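Hemo table-clearing cell – inspection checklist, September

Task under test: can the arms clear cups and bowls at home yet?

1. Base plates. Bolts checked by hand. OK.
2. Stop button. Pressed at 60 % speed, arm stopped. OK.
3. Paper cover and tape. Near edge is curling. Please trim before the next run.
4. Cables on the side table. Not OK – they lie loose across the table around the power adapters. To be tied.

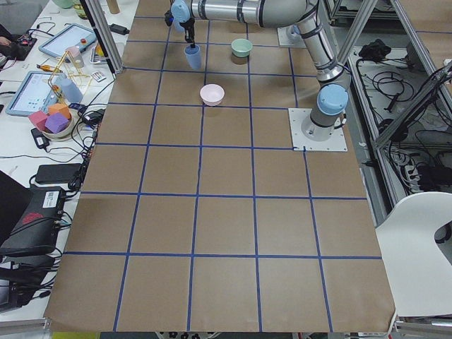
Item 5: blue cup in the gripper, two bowls still on the grid.

5. Grip on light dishes. Log says 362 tries, 92 of them failed, mostly bowls. I pass this for the laboratory only.
6. Persons near the table. Nobody may reach over the grid when power is on. The chair at the corner must be moved back.

Comment: for a kitchen I would not sign. A child does this chore faster, and a dropped glass is another risk which we have not tested. Repeat item 5 after the new finger pads from Norosard are mounted.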